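Housekeeping Operations, Unit 5: Care of Shared Tables
Course handout, L. Walczak
Gruvotel training programme

5.1 Scope
This unit covers tables in break rooms and small meeting rooms, where people eat, drink and work at the same surface. Hotel bedrooms are dealt with in Unit 7.

5.2 Sources of soiling
Drinks account for most marks. Of 67 tables inspected in February, 40 had at least one ring or dried splash. Disposable cups carried between seats leave drips along the route as well as at the place of use.

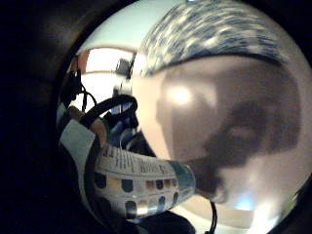

Fig. 5.1. Drinking from a printed disposable cup.

5.3 Clearing
Move personal items to one side and keep them together. Bottles lying on their side are stood up and the cap checked. Do not unplug devices; lift the cable, wipe under it and lay it back.

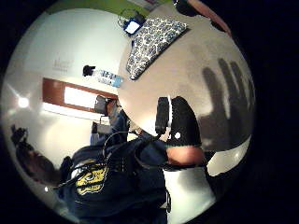

Textiles are lifted by two corners and shaken over a bin. They are never used to wipe the table, even when they look like cleaning cloths. Patterned fabric hides stains well, so check both faces in good light before putting it back.

5.4 Spraying
Read the label and confirm that the product suits the surface. Spray onto the cloth when fabric or electrical items remain on the table. Wipe from the far rim towards yourself, overlapping each pass. On round tables, finish with the edge.
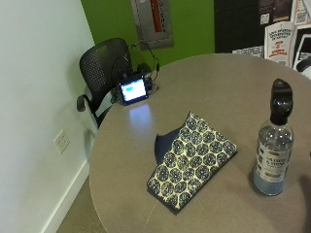

Fig. 5.2. Round table with patterned fabric case, small display and trigger spray bottle.

Reading for the next session: Unit 6, sections 6.1 and 6.2.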